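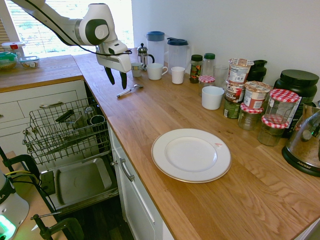

Spoon pick on the kitchen counter, gripper open above the spoon, plate to one side.

6 October 2020

Right, spoon day. Plan for this session was to find out why the grasp planner is perfectly happy with mugs and goes to pieces over anything flat. Nadhirah thinks it's perception, I thought it was the approach controller, and we had a small bet on it (a coffee, nothing serious). Writing this up while it's fresh so Aušra can pick up the branch tomorrow.

Started from the Jotdale branch with the old height filter in. For anyone who's forgotten, it fits a plane to the worktop, then throws away every point less than 10 mm above it. Lovely for jars. A teaspoon lying on its back hardly gets over that line, so all that survived was the rim of the bowl and one little island on the handle, and the planner got two objects and tried to pick up the nearer one. No wonder! Dropped the threshold to 3 mm and got the whole spoon back, plus a great smear of rubbish, as the butcher block gives us noisy depth wherever the light from the window catches it.

So now the cut is done in two steps. Colour segmentation proposes a mask first, then the low threshold only applies inside the mask, and everything else keeps the old one. Took me most of the morning, mainly because I had the mask and the depth image one frame apart and couldn't see it. Ursina spotted it from across the room in the overlay. Thank you Ursina, sorry for the language.

The plate needs more thought. The segmenter likes to treat the gold rim as a separate thin object, and once it offered me a grasp on the rim as if it were a piece of wire. I've put in a rule that merges a thin ring into whatever it encloses. It's ugly and I don't want it in the main branch, but it'll do for this week.

Then the controller side, where I was at least partly right. The last stretch of the descent was still running in position mode with the stiffness we use for mugs, so any error in the plane height goes straight into the fingertips. Changed it so the arm pauses just above the object with the fingers open, takes a fresh look, corrects, then goes down slowly in the softer mode until it feels the counter. The pause is ugly to watch but I'd keep it.

Numbers, all with the spoon, plate left out, starting angle changed by hand each time:
Old filter, old descent: 16 out of 42
New filter, old descent: not run properly, stopped after two hard contacts
New filter, new descent: still going, will add below the table in the shared sheet

Most of the misses in the first set had the fingers closing across the handle at a slant and the spoon skating off. I'd like the planner to prefer the narrow part of the handle and line up square with it. At the moment it scores the bowl higher as there are more points there – easy to fix, I think, just weight by width.

Collision map: the row along the back is fine as one big box for now. The glass things come through with holes in them (the French press especially, and the kettle), so please don't go back to per-object meshes until Regula's fill-in code is merged. The open dishwasher isn't modelled properly either. The pulled-out rack is a flat slab in the map at 78 cm and I guessed that height, so someone measure it before we plan anything on that side.

To do
– width weighting in the grasp score
– log the fingertip force during the soft descent, we're only keeping the peak
– make the pause length a parameter, it's hard-coded (my fault)
– try a fork
– ask Ottilie whether the January build of the Grarlow driver still drops the first command after a mode switch, I got it twice today
– settle the coffee with Nadhirah, I'm calling it a draw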